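Gullen Kos 58 Lectern Microphone Kit

The Kos 58 is a gooseneck microphone and base set for author readings, panel discussions and book launches in small and mid-sized rooms. It is supplied ready to connect to a house mixer or to the Gullen Drasavow portable speaker.

The microphone has a cardioid pickup pattern and is meant to be used at a distance of one to two hand widths from the mouth. Readers who look down at the page for long stretches should set the capsule below chin height and angle it up. The foam windscreen reduces breath noise and page turns; replacements are sold in packs of two.
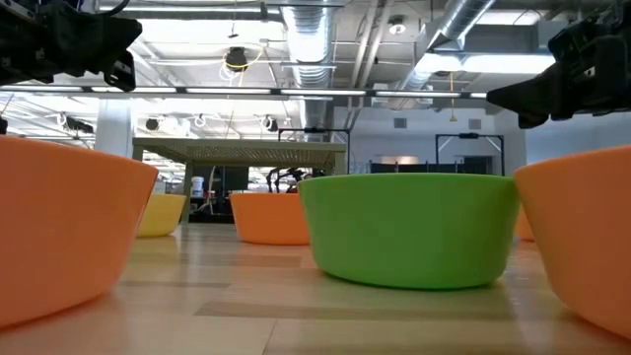 Page last changed: June

The weighted base stands on a lectern or table and has a rubber underside. A locking switch mutes the output without an audible click. For panels, order one kit per speaker and one for the moderator. Sharing a microphone between two seats is possible but lowers gain before feedback.

Specifications
Order code: 884
Type: condenser, cardioid
Low-cut filter: 100 Hz, switchable
Connector: three-pin XLR
Power: phantom, from mixer or Drasavow speaker
Cable supplied: one, XLR to XLR
Switch rating: 3000 operations

Not included: floor stand, mixer, carrying case. The Skondwood case holds four complete kits with spare windscreens and cables.

Festival hire is available by the day or week. Hired kits are returned with windscreens removed and bagged separately.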